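Ernero Community Heating Advice Scheme
Progress report to the grants officer, second period
Prepared by Marwa Abdel Rahman
June 10, 2019

You asked for a plain account of what the grant has paid for so far, so I have left out the quotes from happy residents. We have plenty, and I don't think they tell you much.

The target was 725 home visits by the end of this period. We made 860. That looks good on paper and I would be wary of it. A visit is logged when an adviser gets through the door, and some of those lasted less time than it takes to boil a kettle. Hazem Ramadan has gone back through the visit sheets and found that the shortest ones bunch together at the end of February, when the quarterly count was due. I draw my own conclusions. 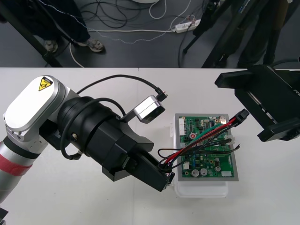
We rang 100 households eight weeks after their visit to ask what they had changed. Most remembered us. Far fewer had touched the timer or the radiator valves, and 18 had switched supplier. The original bid promised a good deal more than that. It also promised average savings on bills, and I can't give you a figure. It was a mild spring, people's bills fell anyway, and we did not ring anybody who hadn't had a visit. Any saving I quoted would be guesswork.

Draught strips are a better story. They cost little, they get fitted on the day and they tend to stay put. Celik supplied them on time and at the agreed price. 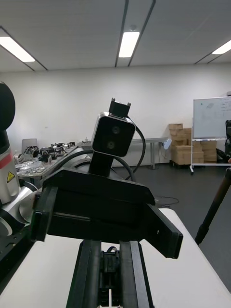

The Iltia online booking system is still not doing what we were sold. Almost all bookings come by telephone, as they did before, and staff then type them into Iltia so that the reports come out right. We are paying for the licence and for the typing. I have asked for a refund of the set-up fee and had a polite reply with no money in it.

Ouazzani's training day for advisers was well attended. Whether it changed how anyone gives advice, I can't say. 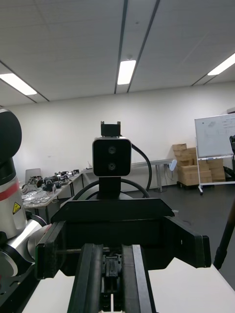
For the next period I propose fewer visits, each with a second call booked before the adviser leaves, and a comparison group from the waiting list. The headline number will go down. Spending is within budget, apart from travel, which is over and will stay over while we cover the outlying villages.

Please let me know by return if the lower visit target needs a formal change to the agreement.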